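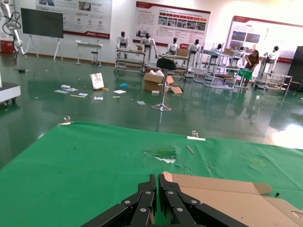
Green Table Cover, Heavy, with Clamps
Lodilus workroom range

Item 184
Sold by the piece, clamps in pairs

A table cover has an easy life on paper. It lies there, it is green, and people put things on it. In practice they put cardboard on it, then a knife to the cardboard, and by October the table underneath has opinions. We have been selling this cover out of the Gilville shop long enough to see it come back in every state a cloth can reach, and we still sell it, which is either confidence or stubbornness.

What you get

One green cover, hemmed on all four sides, 248 cm long and 130 cm wide. It fits the Jiltisbridge packing table with enough left over to fold under the far edge. On other tables it will fit the way a borrowed jacket fits.

Clamps come separately. Two along the far edge will stop the cloth from following a box across the table. Four is better if you pack flat cartons all day and lean on the work. The clamps are metal, open to 5 cm and have no moving parts worth describing apart from the screw.

What it is good for

Folding cartons, sorting leaflets, small assembly, demonstration tables at open days. Dropped screws make less noise on it and roll less far. Green was chosen because tan cardboard and white paper both show up on it. We did offer it in brown for a while. People lost whole boxes.

What it is not good for

Cutting. Please use a mat. The cover will take a certain amount of dragging and scraping, but a blade goes through it the first time, and after that the hole has plans of its own. Small tears can be patched from below with the iron-on strip (item 11 in the repair list). Large frayed ones can be patched too, and will look patched.

Ironing is also on this list. It will come out of the packet creased and it will stay a bit creased. Pulling it tight before you clamp helps. Harish Tomar at our counter recommends hanging it over a door for a night, and his own is still wrinkled.

Washing

Cool, on its own, and we do mean on its own. The first wash gives off enough color to turn a load of shirts into a team. Line dry. It shrinks roughly 2 cm in length and then stops.

Goes with

Uniyal bar stool, black padded seat, chrome pole, round base. The right height for standing tables, the wrong height for everything else, and it wipes clean.

Underlay, pale, cut to the same size. Softens the table and shows through any tear with great honesty, so you will know when it is time to reorder.

Carton offcut bin. Any box will do. We sell one anyway.

Ordering

In stock at Gilville and usually at Jiltisbridge. Covers leave the shop folded, clamps in a separate bag so they don't chew the cloth on the way. Unwashed covers can be returned within 30 days. Washed ones are yours, along with the shirts.

Page updated Jun 21, 2019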